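Visit report: Wutgate textile finishing open day, July 2019

Five of us went on the afternoon tour. Kendra Zacharias handled the booking and Thoa Bạch took the measurements quoted below. The company allows notes everywhere except the color kitchen, where the recipes are posted on the wall.

Wutgate finishes cotton for table linen and aprons. Fabric comes in as gray goods from two mills and leaves either on rolls or cut and hemmed. The building has three floors, with inspection on the top floor under north windows, printing in the middle and cutting at street level. A freight elevator connects them. It was out of service in May and the rolls went down the outside ramp, which our guide, Roald Rønning, mentioned more than once.

Printing is done on a rotary screen line. Each color needs its own screen, and register is checked at the start of every roll and again after any stop. The line was running a narrow stripe for Flirton during our visit. Rønning put the usual production roll at some 1050 meters. Screens are stored upright in a side room at 14 degrees Celsius, tagged by design number and not by customer. Miyuki Ebihara asked about screen life and was told it depends mostly on the washing – the older screens show pinholes along one end first.

Inspection was slower than I expected. Two people work each table. Faults are marked with a colored thread in the selvage, and the length is logged by hand before it is typed into the system. Châu Tạ compared the fault codes with ours at Raltach and found them close, apart from their separate code for creases set in before printing.

The cutting room was the most useful stop. Florals are harder to cut than stripes, because a large motif that runs into an edge shows up at once on a folded napkin. Their poppy print is a case in point: big red flowers with dark centers on a white ground, with the pink accents and buds filling the gaps. 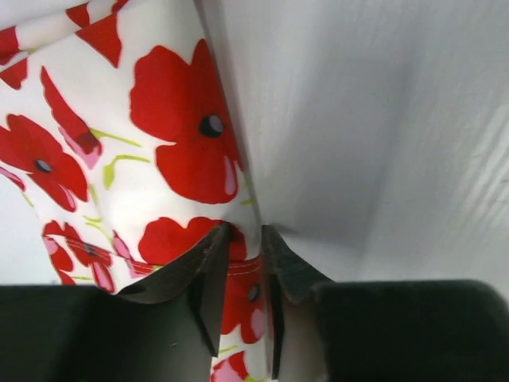
Wutgate does not match motifs on napkins, only on tablecloth seams. Matching costs too much cloth on small pieces, and the buyers at Phan accept the variation. Hems are pressed before stitching, and the folding is done on smooth tables that are wiped down between batches.

We ended in the shop on the street side, where seconds are sold by weight. Bin 111 held mixed florals, mostly short ends. Bạch bought two pieces for shrinkage tests and will circulate the results.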